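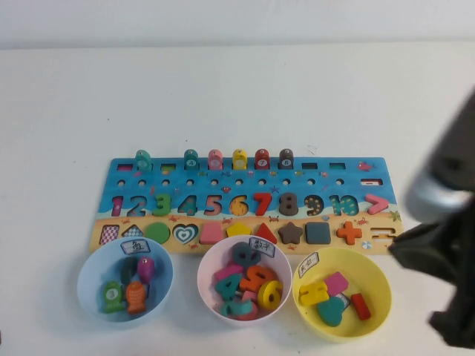

*Number-and-shape board with the fish, number and shape bowls, gripper at the right.*

# Darkix task runner: frequently asked questions

Last updated Fri 10 July. Applies to the 2.x branch. If you are still on the February build, read the upgrade question first.

## General

**What does Darkix do?**

It takes a task file, a camera stream and an arm driver, and runs sorting and placing jobs from start to finish. Perception, planning and logging are separate processes. You can restart one without taking down the others.

**Which arms are supported?**

Any arm with a Drivik driver. Drivik handles joint limits, gripper commands and the stop signal. We don't talk to motors directly and have no plans to.

**Do I need the learning board to use it?**

No. The board is our standard test task, and the sample task files are written for it. Any set of objects and bins will work once you write your own class list.

## Perception

**How does the software know which bowl takes which piece?**

Each bin has a text label in the task file. For the board these are 鱼 (fish), 数字 (numbers) and 形状 (shapes), matching the labels on the bowls. The label reader runs once at startup and ties each word to a bowl position. If you move a bowl during a run, call `rescan_bins` or the arm will keep using the old spot.

**Can I use English labels?**

Yes. Set `bin_lang: en` and list the words under `bin_names`. Mixed languages in one task file are not supported.

**Why does it confuse a number piece with a shape piece?**

Usually color. Early models leaned on it too much, and the board repeats colors across groups: there is a pink 5 and a pink trapezoid, a red 7 and a red triangle. Use the `outline` model, which works from edges first. It is slower but makes far fewer of these mistakes.

**What about the math signs?**

Plus, minus, equals and greater-than are in a class called `operator`. There is no bowl for them by default, so the planner leaves them alone. Add `operator: shapes` to the bin map if you want them sorted too.

**Pieces at the bottom of a full bowl are never found. Is that a bug?**

No. The detector only reports what it can see. In a heaped bowl it works from the top down and takes a new picture after each pick. Set `repick_limit` to control how many failed tries it allows before moving on. The default is 6.

## Planning and control

**How are the fish pegs handled?**

As upright inserts. The planner comes straight down, and the last part of the move is done under force control. If the force goes over the limit, the arm backs off, shifts slightly and tries again.

**The arm stops just short of a slot near the edge of the board. Why?**

Check the workspace box first. The sample box is tight, and slots at the far ends can fall outside it if the board sits a little off center. Widen `workspace.x` and run `check_reach` — it lists every slot the arm can't get to.

**Can I plan without moving the arm?**

Yes, use `--dry`. Paths are drawn in the Vudness viewer and nothing is sent to the driver.

**How fast can it go?**

The speed setting runs from 1 to 100. We keep it low for inserts. Higher values are fine for dropping pieces into bowls.

## Logs and errors

**What is error 199?**

The camera and arm clocks have drifted too far apart. Restart the time sync service, then the perception process. If it comes back, look for a second program holding the camera.

**Where are logs kept?**

In `runs/`, one folder per run. Each has the task file, the pick list, force readings and a camera picture for every attempt. Benavides format export is available with `export --ben`.

**I'm upgrading from the February build. What breaks?**

Bin maps moved out of the main config and into the task file. Run `migrate_bins` once per project. Old logs still open in the viewer, without force plots.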